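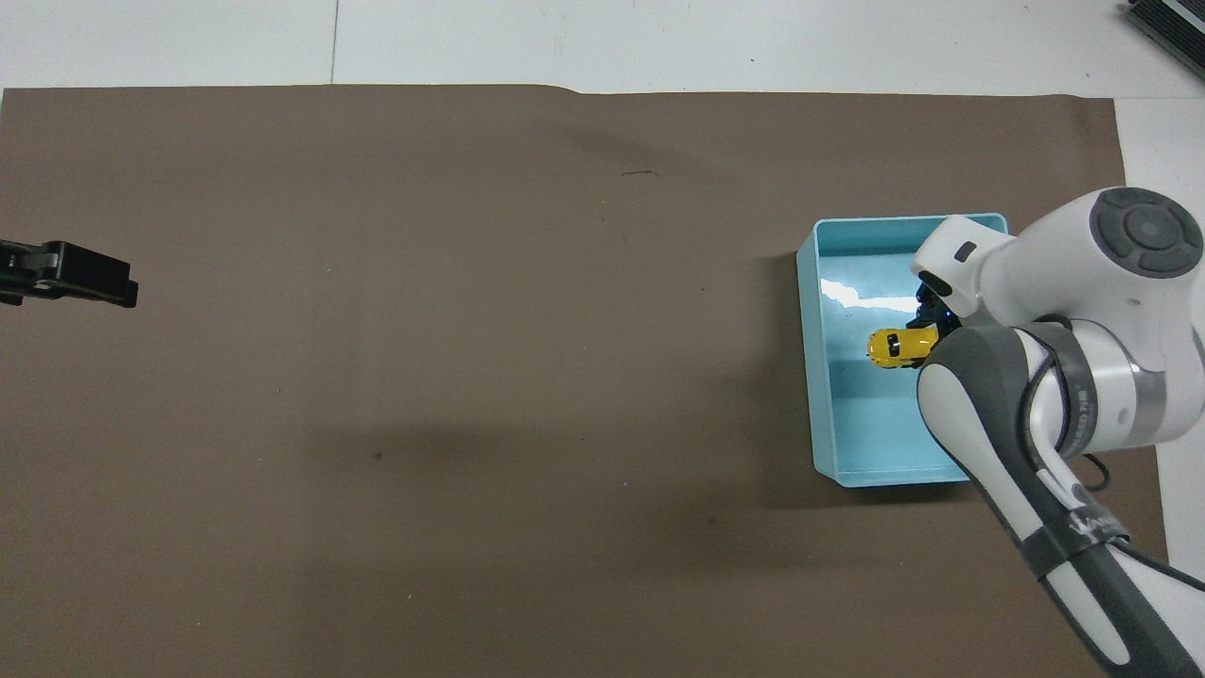 Readers do not decide halfway through a novel whether the magic is real, Orvokki Kauppinen objected when an early version of this section was read out; they decide on the first page, or from the cover, and everything after that is bookkeeping. We think the objection is too strong, but it is a better starting point than the view it was aimed at.

Figure 3. Toy car in a turquoise tray, on brown paper.

4.2 Do readers of "doubtful magic" novels stay in doubt?

The view in question is familiar from jackets, prize speeches and a good deal of criticism. A novel in which the magic may be only a story told by one character to another is said to hold its reader in suspense between two explanations, and that suspense is said to be the main pleasure of the book. The claim is usually made by people who have read the book twice and are paid to have opinions on it. We wanted to know whether it held for anybody else.

We took the 585 reader reviews of Prukura posted to the Clernley reading site. The novel suits the purpose. Its younger narrator, Rajan, is told by his aunt that the family's bad luck comes from a bargain struck at Arkow before he was born, and for 300 pages the book neither confirms nor denies it. If sustained doubt matters to ordinary readers, it ought to show up in what they write about this one.

Mostly it does not. Of the 585 reviews, 90 mention the question of whether the bargain took place. Of those 90, 62 state an answer as plain fact, usually in the first few lines and with no sign that another answer was possible ("the curse is obviously real", "a sad book about a woman who makes things up"). The remaining 28 use words such as unsure, unclear or ambiguous. Even here we would be careful. Several of them repeat the publisher's description nearly word for word, and we can't tell a reader who was in doubt from one who had been told that doubt was the proper response.

There are weaknesses in this evidence, and they run in more than one direction. People who post reviews are a particular sort of reader. They write after finishing, when any uncertainty they felt in chapter three may well have been tidied away. Silence on the question is also hard to interpret: a reader who says only that the aunt was her favourite character has told us nothing either way. A defender of the suspense view could fairly say that we have measured memory, and that the doubt was there while the pages were being turned. Possibly so. It would then be a kind of doubt that leaves very little trace, and claims for its importance should be scaled down to match.

Kauppinen's position does no better on the details. If the matter were settled by the cover, readers of the same edition should agree with one another, and they don't. The second edition, which has a much more openly fantastical jacket, draws flat statements on both sides. Some reviewers also report changing their minds at the aunt's funeral, a scene that comes late and that the suspense critics hardly discuss.

What the reviews do talk about, at length, is whether the aunt was kind. Readers who take the bargain as real tend to forgive her for frightening the boy. Those who take it as invention are split, some calling the stories a comfort and others calling them cruelty. We didn't code for this at the outset and so give no totals. It seems to us, though, that the argument readers are having is a moral one about a storyteller, and that criticism has been describing a puzzle about magic in its place. Section 4.3 goes back to the funeral chapter with that in mind.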